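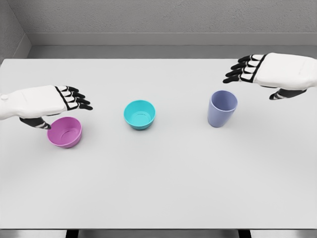
2 min read

Denum recalls Sidis tableware after plastic fails migration check

August 13, 2020

Household goods supplier Denum has withdrawn part of its Sidis range of reusable plastic tableware after a routine check found that material from the plastic could pass into hot food at levels above the permitted limit. The recall applies to bowls and cups from a single production run. Plates, lids and cutlery sold under the same name are made from a different plastic and stay on sale.

The fault was found by Saarela, a testing laboratory in Vatville, during a scheduled review of products already in shops. Samples were filled with a weak acid solution, which stands in for foods such as tomato sauce and fruit juice, and held at 70 degrees for two hours. The liquid was then analysed for substances released by the plastic. Samples from the affected run exceeded the limit. Samples from earlier runs, tested under the same conditions, did not.

Denum said the cause was a change in the resin mix made by a supplier before the run began. The new mix contained a filler that breaks down more readily when heated in contact with acid. The supplier's paperwork listed the mix as unchanged, and the company's own incoming checks covered colour, wall thickness and weight but no chemical analysis. Checks on each resin delivery have now been added.

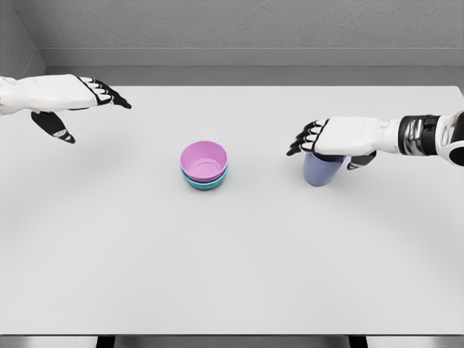
Plastic bowls and a cup. The Sidis recall does not extend to other makers' tableware.

Over 300 shops received stock from the run. Deliveries stopped as soon as the laboratory's report was received, and retailers have been told to clear their shelves and block the items at the till. About half of the stock had not yet been sold, according to the company.

Affected items carry a batch code ending in 200, moulded into the base. Owners are asked to stop using them for food or drink of any kind, including cold food, and to return them to the shop for a full refund. No receipt is needed. Items bought online can be sent back free of charge with a label from the Denum website. Bowls and cups on which the code has worn away will be accepted as part of the recall.

Burgi Eder, head of product safety at Denum, said no illness had been reported. "The limit is set for daily use over many years, so a few meals from one of these bowls is a small exposure," she said. "The product is still outside the rules and it has to come back."

The recall does not cover melamine ware, which Denum stopped selling before the Sidis range was introduced. The general advice for any reusable plastic tableware is unchanged – follow the temperature marked on the base, and do not put it in a microwave unless the marking allows it.

Replacement stock is expected in shops within 5 weeks, subject to a second round of tests at Saarela. Returned items will be shredded and will not be recycled into products for food use.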